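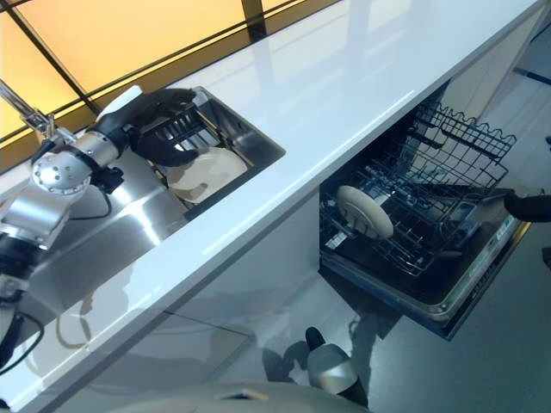
The Manipulation Club at Tedetti Polytechnic will enter the household division of the Wundero Student Challenge this fall with a two-armed robot that moves dishes between a kitchen sink and a dishwasher. The entry, registered under the project name Nisside, has been in development in the teaching kitchen of Figueroa Hall for two semesters and is now in its final test period. In the base task, the robot takes a plate by the rim from a wire rack in the sink, carries it past the front edge of the counter, and stands it in the lower rack of an open dishwasher. The full task adds bowls and cups, and also runs the sequence in reverse.

The club will hold a public test session in August, with the first run at 10:00 a.m. Attendance is free. Details are given at the end of this release.

The household division was added to the Wundero Student Challenge last year. Each team receives a written task sheet, a set of dishes, and a floor plan with dimensions. The robot must complete the task without teleoperation. Teams may stop a run for safety reasons at any time, but a stopped run is scored only up to the last dish released. Judges score placement, contact force, and time, in that order of weight. A dish that ends up in the correct rack but leaning on a neighboring dish receives half credit.

The base task sheet allows 35 seconds per dish. The club chose to design for the placement score first and accept a slower arm speed. In the current software, the arm moves at full speed only between the sink and the rack, and slows when the hand comes within a set distance of any hard surface.

Grasping is the part of the project that has changed most. The first version approached each plate from the front and closed the hand across its face. This worked on a flat table and failed in a rack, where the tines leave little room behind the plate. The present version approaches from above and takes hold of the rim. The contact area is smaller, so the wrist has to be held at a steadier angle during the lift, and the software now checks grip three times before the plate clears the sink.

The hands have separate fingers and an opposing thumb. The fingers close in sequence, with a short pause after first contact to let the plate settle against the rack. If the grip check fails, the hand opens, backs away along the same path, and tries again from a position slightly to one side. After three failed attempts the robot skips the dish and moves to the next one. Skipped dishes are revisited at the end of the run if time allows.

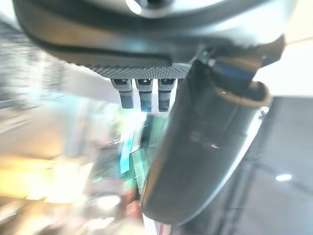
Tedetti Polytechnic Manipulation Club | Department of Mechanical and Electrical Engineering

The club has 26 student members, most of them in their second and third years. It is divided into four groups: arms and hands, vision, motion planning, and test. Members may join more than one group, and first-year students are assigned to test for one semester before choosing another. Work on the Nisside project counts toward the department's laboratory requirement when a student submits a written report with test data.

The vision group works with two kinds of views. A camera at the head covers the counter, the sink, and the dishwasher. Cameras near the wrists give a close view during the last part of each reach. Wrist images blur when the arm moves quickly, and for this reason the software ignores them until the arm has slowed. The group considered a faster shutter setting, but the images became too dark for the plate detector at the light levels listed on the task sheet.

Reflections have been the main source of error in the vision results. The kitchen in Figueroa Hall has a glossy white countertop, a stainless steel sink, and a yellow backlit panel along the back of the counter. In early tests, the detector marked bright streaks on the metal as plate rims. It also lost the real rim when a plate stood in front of a highlight of similar brightness. The group kept the kitchen lighting as it was and retrained the detector on images recorded in that room with the panel on, with the panel off, and with the ceiling lights dimmed.

Training data came from demonstrations in which a student guided the arms through the task. The club recorded 419 demonstrations and kept a log sheet for each, listing the dish type, the starting rack position, the rack extension, and any contact with the counter. Recordings with an unplanned contact were kept and labeled. The planning group uses them to set the minimum clearance between the forearm and the front edge of the counter.

"We asked every group to write down what they changed and what the test results were before and after," said the club's faculty advisor. "Some changes looked good for an afternoon and did not hold up over a week of runs. The log is how we found out which ones."

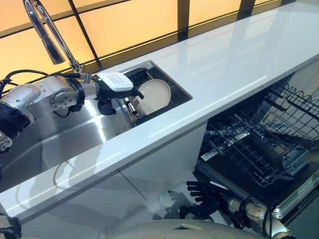 The dishwasher side of the task has its own set of problems. The racks slide, and their position at the start of a run is not fixed. A rack pulled out a short distance farther than expected puts the tines in a different place relative to the counter. The robot therefore locates the front rail of the lower rack before each placement, and again if the hand touches the rack harder than planned. Between dishes, the second arm is held near the open door. It can steady the rack when the first arm is placing a plate, or receive a dish when the target slot is out of the first arm's comfortable reach.

Handoffs between the two arms are allowed under the Wundero rules but carry no extra credit. The club uses them only where a single-arm path would bring the elbow too close to the counter. Handoffs are slower, and they account for most of the runs that go over the time limit. The planning group has set a rule that a dish may be handed over once and may not be handed back.

Cable routing was revised in the spring. The cables along the forearms carry power and data to the hands, and the external routing lets students replace a damaged cable without taking a joint apart. The drawback is that a loop can catch on a rack or on the edge of the door. The arms and hands group measured the loops at the joint positions used in the task and added them to the collision model as solid volumes. This removed several short paths that had looked usable in simulation. It also ended a series of stops in which the lower loop had touched the rack on the return move.

Contact force is measured at the wrist. The club sets one limit for free motion and a lower one for placement. During placement, the plate is lowered until a light contact is registered, then moved a short distance toward the back of the slot, then released. The release is done thumb first. In tests in which all fingers opened at once, plates tended to rotate toward the hand and come to rest against the next row of tines.

Cups and bowls are less developed. Bowls are picked up by the rim in the same way as plates, but the shape detector confuses nested bowls with a single deep one. Cups go to the upper rack, where the hand must enter from the side and has less space to open. The club expects to enter the plate and bowl sections in full, and will decide on the cup section after the August session.

All test runs follow a written procedure. One student operates the stop switch and does no other work during the run. A second student reads out the run settings and records the result. Other members stay behind the floor marking until the arms are parked. Dishes are inspected before each block of runs, and any with a chip in the rim are taken out of use. The procedure was written by the test group and is reviewed at the start of each semester.

"A plate is a good test object for a student team," the advisor said. "It is cheap, it is stiff, and the failure is easy to see. The hard part is everything next to it – the tines, the counter edge, a door at knee height."

The club will make its log sheet template, rack-locating code, and test procedure available to other student teams after the competition. The demonstration recordings will be released in the same package once file names and labels have been checked. Teams that want to use the material earlier may write to the club office.

PUBLIC TEST SESSION

Location: Teaching kitchen, Figueroa Hall, ground floor, Tedetti Polytechnic
Month: August (the day will be posted at the Figueroa Hall front desk and on the department page)
Doors open: 9:30 a.m.
First run: 10:00 a.m.
Questions and equipment viewing: 11:30 a.m.

Seating is limited, and visitors will be asked to remain behind the floor marking during runs. Flash photography is not permitted while the robot is operating. School groups should register in advance through the department office.

ABOUT THE CLUB

The Tedetti Polytechnic Manipulation Club is a student organization within the Department of Mechanical and Electrical Engineering. It builds and tests robot systems for handling everyday objects, and offers an introductory workshop each semester to students in any major. No previous experience with robots is required for the workshop.

MEDIA CONTACT

Department Office, Mechanical and Electrical Engineering
Figueroa Hall, Tedetti Polytechnic
Requests to film or record sound during the test session should reach the office two weeks ahead.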